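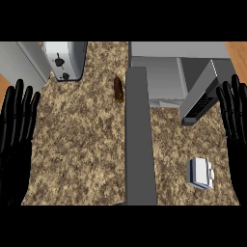
Issue 18

Notes > Household > Counters and Clutter

Clearing the counter, one winter at a time

13/03/2018

I have been meaning to write this since December, when I finally got tired of making sandwiches on top of the mail. Our kitchen is small and the counter is where everything lands - keys, coupons, the library books, a jar of buttons I was going to sort when I had a minute (I have not had a minute).

So I tried a thing I read in an old Stanora booklet my aunt passed along. You pick one stretch of counter, put whatever is on it into a box, and for six days you only take out what you need. I used the stretch by the stove and got the box down to the basement in two trips, puffing the whole way!

Well, the Ploretti coffee grinder came back up the first morning, before I was even dressed. The salt came back, and the blue bowl, and then hardly anything else. I found 176 twist ties in there, which I know because my husband bet me it was under a hundred and I wanted my dollar.

The hard part was the recipe cards. I have almost 600 of them, plenty in my grandmother's handwriting, and I couldn't stand having them downstairs in the damp. They live in the hall closet now, in the tin from the Dakach bakery, and I walk past them every night on my way to bed and feel fine about it.

I still put the mail by the stove some evenings. Next I want to try the pantry, but I'm waiting until the weather warms up and I can prop the back door open.

Recent posts
Soup for a crowd of two
The Mridha quilt, finally bound
Saving seeds in envelopes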